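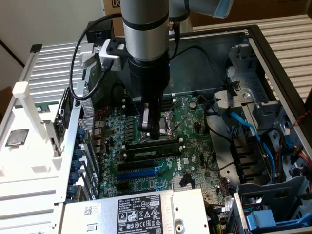
## 4.2 What "easy to service" means once the case is open

**Figure 3.** Open desktop tower on its side, with a loose processor on the white fixture or tray at left. One memory module is in place. The power supply is at the bottom and the drive cage at right.

Office desktops are often sold, and later resold, on the claim that anyone can service them. The claim has been repeated in the repair literature so often that it is now cited without a test behind it. Tapia's survey for the Villalobos reuse program asked 178 buyers of refurbished towers whether they thought they could replace a part themselves. Most said yes. The survey did not ask whether any of them had tried, and we do not think a yes on a form should count as evidence of repairability.

We looked at a narrower question: which parts can a person reach, and what has to be moved first? Figure 3 shows a Dell board of the kind we kept running into at the Matari workshop. With the case on its side, the socket sits in open space and its metal retention lever is in plain view. The coin-cell battery, to the right of the socket, is as easy to find. On a layout like this one we have no quarrel with the sales language. Memory, battery and expansion slots can all be found by a person who has never opened a computer.

Finding a part and replacing it are different jobs, and here we part ways with the Didirano checklist. The checklist gives a tower full marks for the processor if the socket is visible after the cover comes off. It gives no weight to the cooler, which has to come off first and go back on properly, or to what happens to the chip in the meantime. Our participants set chips down on bench tops, on anti-static bags, on the power supply and in one case on a sleeve. A loose chip with its heat spreader facing up looks sturdy. The contact side is the one that matters, and a checklist score says nothing about it. We used a tray at every bench for this reason, and we suspect it made our results look better than home repairs would.

The right side of the case deserves more attention than it gets. In the tower in Figure 3, a blue SATA cable runs through the drive cage toward the board, and bundled red, yellow and black power wires lie near the edge. Cables like these are seldom mentioned in service scores. In our sessions they were the most common cause of delay. Of the 32 participants, 22 stopped at least once to work out where a cable had been before they moved it. Only 2 had taken a picture before starting, though the printed instructions told them to.

Pacheco has argued that color solves this problem, and points to the blue plastic handle on the drive caddy as a good example. We agree that a bright handle is easy to spot. Whether it tells a beginner what to do is less clear. Several participants took blue to mean "pull here" and then tried the same thing on blue expansion slots and cable ends. The published case for color marking rests on trained staff at Alier, who had learned the code before they were timed. It can't be stretched to cover a first-time user on a Sunday afternoon.

None of this shows that the towers are hard to repair. It shows that the usual scores measure a view into the case and little else. We therefore report access and replacement separately in Section 4.3, and we leave out the combined score that earlier studies used, even where this makes our results harder to compare with theirs.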